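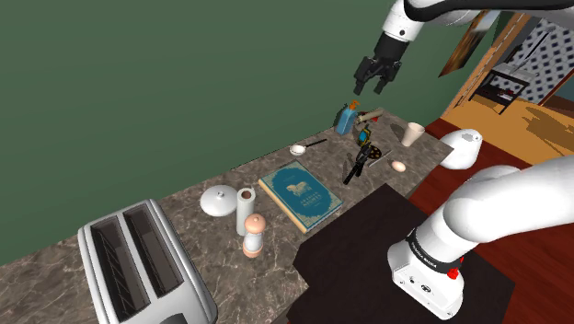
Marble counter, green wall, toaster in the corner.

Thread on what I learned pricing a new kitchen counter this spring. Numbers are mine, your town will differ.

1/ I got two quotes. Weltside wanted 3,000 for marble, installed. Rawat wanted 2,461 for the same square footage, but tear-out of the old counter was extra. Ask about tear-out first.

2/ Marble stains. Lemon juice, vinegar and wine all leave dull marks, sealed or not. The sealer slows down oil and coffee. It does nothing for acid.

3/ Go to the yard and look at the full slab. The sample Rawat gave me was nearly white. The slab it came from had a brown streak down one side.

4/ Ask where the seam goes. Mine was drawn right through the sink cutout. I had them move it 27 inches to the left and they didn't charge for it.

5/ Nhàn Ông asked about backsplashes. I skipped it. Paint is fine behind a counter if you use semi-gloss and wipe it down. Behind the stove I would still tile.

6/ Check your cabinets for level before the template visit. Mine were off by half an inch at one end and the installer had to come back in April with shims.

7/ Sealing took me 15 minutes with a rag. Wipe on, wait, buff off. Read the can, because the wait time varies a lot.

8/ Someone asked about leftover stone. You paid for it, so ask for the sink cutout. I use mine for rolling dough.

9/ Next up is the faucet. I'll start a separate thread when I have quotes.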